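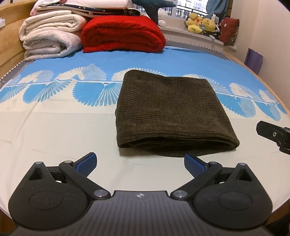
Finding out why a hand-held gripper drops folded cloth

Most advice on slipping grippers comes down to "replace the pads." Pads are cheap, they are easy to swap, and the people who sell them are happy to agree. I have swapped plenty of pads that had nothing wrong with them. This page is the order I now work in when a two-finger hand-held gripper starts losing soft goods halfway through a lift, and the pads come near the end of it.

It assumes the common layout: a trigger or squeeze handle, a body with a jaw housing on each side, a linkage arm on each housing turning on pivot pins, and a soft textured pad at the tip of each arm. If yours has parallel sliding jaws, the steps on pins won't apply but the rest will.

What you need

A bed or a padded table with a plain sheet or a patterned one, it makes no difference. One thick folded item, such as corduroy trousers or a heavy shirt. One fluffy item, such as a fleece. A thin cotton pillowcase. A strip of masking tape, a fine marker, a small screwdriver that fits your pin caps, a lint-free cloth, isopropyl alcohol, and paper to write on. Set aside 40 minutes. If the tool records video or jaw position, turn that on before you start and leave it on.

Step 1. Get the fault to happen on purpose

Do not take anything apart yet. A fault you can't repeat is a fault you can't say you fixed, and a great many "fixed" grippers have simply been handled for a while by somebody who squeezed harder.

Put the folded item down with its thick edge toward you. Open the jaws all the way, bring the pads in on either side of the fold, close, lift to the height of your hand, hold for a slow count of five, and set it down. Do that 17 times. Write down each result as held, slipped, or missed. "Missed" means the pads closed above the cloth or caught only the top layer. People lump those in with slips, and then they go looking for worn rubber when the trouble is in how the tool is being aimed.

Change nothing between tries. Same hand, same angle, same speed. I know it's dull.

Step 2. Sort the failures

If nearly everything is a miss, go to Step 3. If the cloth is gripped and then slides out evenly, go to Step 5. If it twists out to one side, go to Step 4. If you get a bit of each, do them all in order.

Do not start with whichever step you already suspect. I started with my suspicion on a Varkis unit, cleaned the pads three times over two evenings, and the fault was a loose pin that I could have felt with my thumbnail.

Step 3. Check the approach

Folded cloth is a stack, and a stack has a habit of coming apart. With a rolled edge facing you, the top layers will lift happily while the bottom one stays on the bed. Lower the tips until they press lightly into the mattress, then close. The mattress gives a little, and the pads can get under the lowest layer. On a hard table they can't, which is why a tool that passes on a bed may fail on a bench the same day.

Ribbed fabric deserves a second look. Corduroy grips very well when the pads push across the ribs and noticeably worse when they push along them. Turn the item a quarter turn and run Step 1 again. If your count improves a lot, the gripper may have no fault at all. Write that down, because whoever reports it next will not have turned the cloth.

If a second gripper is in use on the same bed, park it well clear while you test. Two tips reaching for one piece of cloth will pull against each other, and the one you are holding gets the blame.

Step 4. Check the arms and pins

Switch the tool off if it has power, and take the battery out if there is one. A trigger lock is not a substitute. The gap between a linkage arm and its housing is just wide enough for a fingertip when the jaws are open and much less than that when they close. Stored spring force doesn't care whether the battery is in, so open the jaws fully and let go of the trigger before your fingers go near the pivots.

Hold one arm by the tip and rock it up and down, then side to side. Do the same with the other. You are comparing them with each other. Slight play in both is normal on every tool I have handled, whatever the sheet in the box says. Play in one and none in the other is your twist.

Put a scrap of masking tape across each pin cap and onto the arm, and draw one line over both. Run Step 1 again. If the two halves of a line no longer meet, that pin is turning when it should stay put, or backing out. Snug it up until the play goes and the arm still moves freely. Stop there. An overtightened pin feels wonderful in the hand and then sticks half closed, and the cloth drops for a new reason.

Thread-locking compound comes up a lot in forum replies. I'd hold off. It hides the symptom on a pin with a worn bore, and it makes the next person's job miserable.

Step 5. Check the pads

Look at the texture under a lamp held low to one side. Lint packs into it, and fleece is the worst source I know of. A pad can look clean from above and be full to the brim. Wipe with alcohol, let it dry, and brush with a dry toothbrush. Then press each pad against a strip of tape and see what comes away. Repeat until the tape comes up bare.

Now look at how the two pads meet. Close the jaws slowly on a folded sheet of paper and try to pull the paper out from the left, then from the right. An even pull means even contact. If it slides free on one side only, the pads are touching at a corner. A new pad on a bent arm will touch at that same corner, so check the arm before you order anything.

Replace pads only if the texture is worn smooth where they meet, or if a pad has started to lift from its backing. Replace both together.

Step 6. Check what the log claims

If your tool writes a log, be careful with the word "closed." On the unit we used under the Drindau software, the log showed a successful grasp every time the jaws reached their target width, with or without anything between them. We had 767 recorded lifts, and more than 60 of the ones marked as good were lifts of nothing. I found that by watching them. The dashboard was green the whole time.

So pick a sample of lifts, watch them, and compare what you see with the log entry. If the two disagree, the log is wrong, and any success rate built on it should be put away until it has been redone.

Step 7. Run the first test again

Same cloth, same fold, same count as Step 1. Then the fleece, then the pillowcase. The pillowcase is thin enough to show up a poor meeting of the pads that a thick fold will hide.

Compare the sheets. If the numbers moved and you changed one thing, you have some grounds for saying what it was. If you changed three things, you have a working gripper and no idea why, so undo them one at a time if you can stand it.

Notes on particular units

The older Pliltthorpe arms use a pin cap that looks like a screw and is only a cover. Forcing it will crack it.

Montoya replacement pads are slightly thicker than the ones they replace. The jaws will report closed a little early. Reset the zero position after fitting, with the pads touching and nothing between them.

If the fault returns within a day of tightening a pin, stop using the tool on anything overhead or near another person's hands, tag it, and measure the bore.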